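Sivdale: recetas de conservas caseras en texto estructurado

Versión del 2026-06-18. Mantenimiento: Sylvain Royer.

Qué contiene

Sivdale es una colección de recetas de conservas en castellano, copiadas de cuadernos domésticos y pasadas a un formato fijo. Hay 300 recetas revisadas y 59 pendientes de revisión. Las pendientes están en una carpeta aparte y no conviene mezclarlas con las otras: muchas tienen medidas sin convertir o pasos repetidos.

Predominan las mermeladas, los encurtidos y el tomate en todas sus formas. De pescado hay poco, casi todo escabeches de consumo inmediato. No se incluyen conservas de carne. 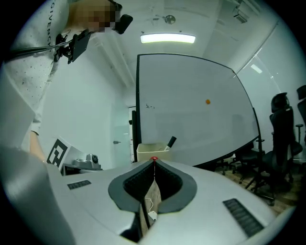 Estructura de los archivos

La colección se reparte en 4 carpetas:

recetas/ - una receta por archivo, en texto plano, codificación UTF-8
pendientes/ - recetas transcritas pero sin revisar
tablas/ - equivalencias de medidas y nombres regionales
notas/ - dudas de lectura y decisiones de edición

Cada receta lleva los campos siguientes, siempre en este orden:

titulo: el que figura en el cuaderno, con su ortografía original
titulo_normalizado: el mismo título con ortografía actual
cuaderno: procedencia (Jonum, Marty o Clinton)
ingredientes: uno por línea, cantidad primero
pasos: texto corrido, separado por párrafos
conservacion: lo que dice el cuaderno, sin corregir
observaciones: campo opcional, del editor

Si un dato no aparece en el original, el campo se deja vacío. No se rellena por deducción, ni siquiera cuando la cantidad parece evidente.

Procedencia

Los nombres de los cuadernos son los que usamos para entendernos y no tienen más significado. Jonum es el más largo y el mejor escrito. Marty está hecho de hojas sueltas, con varias letras distintas, y de ahí salen casi todas las recetas pendientes. Clinton es una libreta de tapas duras donde alguien apuntó también cuentas de la compra; esas páginas no se han transcrito.

Los encurtidos de Jonum remiten a menudo a una «salmuera de siempre» que solo se explica una vez, en la receta de pepinillos. En las demás hemos mantenido la remisión tal cual y hemos puesto el enlace en observaciones.

Medidas

Los cuadernos mezclan gramos, tazas, puñados y «lo que pida». Las tazas se han convertido solo cuando el propio cuaderno da la equivalencia. Los puñados se quedan como están. El azúcar de las mermeladas suele venir en proporción a la fruta limpia: 600 gramos por kilo es lo más repetido en Jonum, mientras que Clinton tira más a partes iguales.

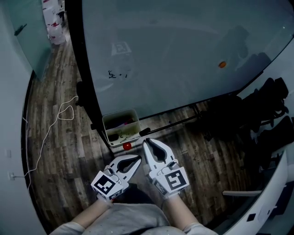

Las abreviaturas dan más guerra. «Cta.» es cucharita en Clinton y cucharada en dos hojas de Marty, según se deduce de la cantidad de sal. Hemos respetado la abreviatura en el campo ingredientes y la duda consta en notas/abreviaturas.txt. Quien vaya a procesar los datos de forma automática debería leer ese archivo antes.

Advertencia sobre seguridad alimentaria

Los tiempos de esterilización y las proporciones de vinagre son los de los cuadernos. No se han comprobado. Varias recetas de pimientos y judías verdes indican baño maría simple, un método que hoy no se recomienda para verduras poco ácidas por el riesgo de botulismo. Estas recetas sirven para estudiar vocabulario, costumbres o formas de redactar; para cocinar hay que acudir a una guía actual.

Limitaciones conocidas

- El campo conservacion es muy desigual. En Marty falta casi siempre.
- Algunos nombres de variedades de ciruela y pera no se han podido identificar y siguen con la grafía original.
- Hay recetas casi idénticas en Jonum y Clinton. Se han dejado las dos.
- Los tachados no se transcriben, salvo cuando cambian una cantidad.

Correcciones

Las erratas se pueden enviar a Sylvain con el nombre del archivo y la línea. La revisión de las hojas de Marty seguirá en julio. Los cambios de contenido se anotan en notas/cambios.txt; los de simple formato, no.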